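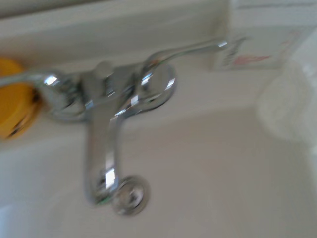

*Fig. 1. Wall-mounted mixer faucet, chrome finish.*

Building Services 2 – Handout: Hot and Cold Supply at the Point of Use

Prepared by Adwoa Bonsu. Read before the Jolport site visit in July.

## 1. Scope

These notes cover the last part of the supply run, from the branch shutoff to the outlet. Storage, boiler sizing and drainage are treated in separate handouts. Symbols follow the course list.

## 2. Static and dynamic pressure

Static pressure is measured with all outlets closed. It depends on the supply pressure and the height of the measuring point:

p = p₀ − ρgh

For water, each meter of height costs 9.8 kPa. With 500 kPa at the meter and an outlet 10 m higher, the static pressure at the outlet is 402 kPa.

Dynamic pressure is measured while water is flowing. The difference between the two readings is the friction loss in pipe, fittings and valves. A large difference usually means an undersized branch, a partly closed stop valve or scale in the pipe. Record both readings, and note which other outlets were open at the time.

## 3. Balance between hot and cold

A mixer works best when hot and cold arrive at similar dynamic pressures. In the Addo worksheet the cold side is at 300 kPa and the hot side at 200 kPa. If the two sides meet in an open chamber and the outlet is restricted, cold water can cross into the hot branch. Symptoms are lukewarm water at neighboring outlets and slow temperature recovery.

Remedies, in the order they should be checked:

1. Confirm that both stop valves are fully open.
2. Clean the inlet strainers.
3. Check that the check valves are present and seat properly.
4. Fit a pressure-reducing valve upstream of the point where hot and cold separate.

Item 4 changes the pressure for the whole unit – do not propose it until items 1 to 3 are ruled out.

## 4. Mixed temperature

Ignoring heat loss, the mixed temperature follows from an energy balance:

T = (q₁T₁ + q₂T₂) / (q₁ + q₂)

where q is mass flow and the subscripts stand for hot and cold. With hot water at 60 °C, cold at 10 °C and equal flows, T = 35 °C. For 40 °C the hot share must be 0.6 of the total.

The formula says nothing about response time. A long dead leg between the circulation loop and the outlet delays the hot side and wastes water. For a dead leg holding 2 liters and a draw of 0.1 liters per second, the delay is 20 seconds before any allowance for heat taken up by the pipe wall.

## 5. Water hammer

Closing a valve quickly stops a moving column of water. The upper limit of the pressure rise is

Δp = ρcv

where c is the wave speed in the pipe. Using c = 1,200 m/s and v = 2 m/s gives 2,400 kPa, well above working pressure. Slower closing, lower velocity and arresters near the valve all reduce the peak. Loose pipe clips make the noise worse but do not cause the surge.

## 6. Problems

**6.1** The Festevwood block has 3 stories at 3 m each. Static pressure at the ground-floor outlet is 350 kPa. Find the static pressure at an outlet two stories higher.

**6.2** Repeat the calculation in section 4 for cold water at 5 °C and a mixed temperature of 38 °C.

**6.3** The Ritham drawing shows a dead leg of 3 liters. Find the delay at 0.15 liters per second, then state two ways to shorten it without raising the flow.

Show units in every line. Bring 6.3 to the site visit.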